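Prener amplía su ensayo domiciliario entre dudas sobre quién vigila los datos

La empresa de investigación por contrato Prener anunció en noviembre que su estudio sobre un parche transdérmico para el dolor articular pasará de 11 a 22 centros y que una parte importante de las visitas se hará en casa de los participantes. El comunicado habla de «una nueva etapa para la investigación centrada en el paciente». La frase se ha oído ya muchas veces, y el documento que la acompaña, de cuatro páginas, deja sin responder casi todo lo que interesa a quien vaya a leer los resultados.

Según la compañía, el ensayo cuenta con 1.218 personas inscritas, de las cuales 1.050 siguen en tratamiento. Faltan, por tanto, 168. Prener las agrupa bajo el epígrafe «salidas del protocolo», sin separar a quienes abandonaron por efectos adversos de quienes se mudaron o dejaron de contestar al teléfono. Tampoco indica cuántas estaban en el grupo de placebo.

«Es un desglose que cualquier gestor de datos saca en una tarde», señala Halyna Pylypenko, bioestadística independiente que revisó el protocolo a petición del laboratorio promotor, Flekholm. «Si no aparece, alguien ha decidido que no aparezca o nadie lo ha pedido. Las dos cosas me preocupan».

Vidar Eide, director de operaciones clínicas de Prener, lo atribuye al calendario. Sostiene que las cifras completas se entregarán con el análisis intermedio y que publicarlas antes podría comprometer el ciego del estudio. El argumento vale para los resultados por grupo, pero explica peor la ausencia de un total de abandonos clasificado por motivo, que no revela nada sobre la asignación.

La otra novedad es el traslado de las visitas al domicilio. El participante se colocará el parche, anotará la intensidad del dolor en una tableta y hablará con una enfermera por videollamada. Las extracciones de sangre seguirán haciéndose en el centro, una cada seis semanas. Prener calcula que así retendrá a más pacientes mayores, sobre todo en la comarca de Sedstead, donde el hospital de referencia queda lejos.

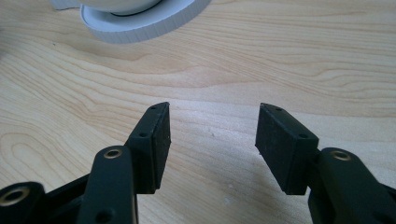
Puede que tenga razón en lo de la retención. Queda por saber qué ocurre con la calidad de lo que se recoge. Una escala de dolor rellenada en la cocina, con la familia delante, no equivale sin más a la misma escala completada en consulta, y mezclar ambas a mitad de un ensayo obliga a tratarlas por separado en el análisis. El plan estadístico difundido dedica a este punto un solo párrafo y remite a un anexo que no se ha hecho público.

Ragnvald Backlund, que coordinó uno de los primeros centros y dejó el proyecto antes del verano, recuerda que la monitorización ya iba justa con la mitad de sedes. «Teníamos una visita de control por trimestre, cuando la había», afirma. Eide responde que se ha contratado personal en la oficina de Annan, aunque no precisa cuánto.

Flekholm, que paga el estudio, ha declinado hacer comentarios. El análisis intermedio está previsto para la primavera, y Prener no aclara si incluirá los datos recogidos a domicilio.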